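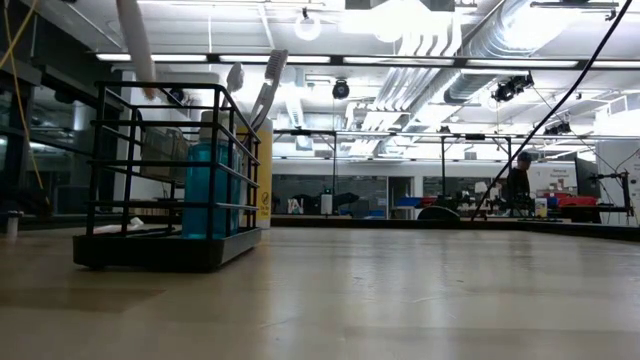
My favorite piece of robot software right now is a planner that knows when to give up. I mean that as high praise!

For years we judged grasp planning by how often it found an answer. At Trovorar we ran 4000 simulated picks a night and cheered when the score went up. Then Vasylyna Romaniuk added one small thing to our stack, a check that asks how sure the perception model is before the arm commits. Wire baskets are where it pays off. Thin bars chop a clear bottle into strips, the depth map fills with holes, and the old planner would happily aim at a hole. Hers stops, asks for another view and plans again.

Walid Hamdan argues that this wastes time, and he has a point – a second look costs us 700 milliseconds. I'd still pay it every cycle. When a pick fails now, the log tells me what the software believed and how strongly, and I can fix that in an afternoon. Before, I had a dropped toothbrush and a shrug.

So please, if you write planners, give "I don't know" a proper return value, with a reason attached. Ours has 11 of them so far, and I love reading them over coffee.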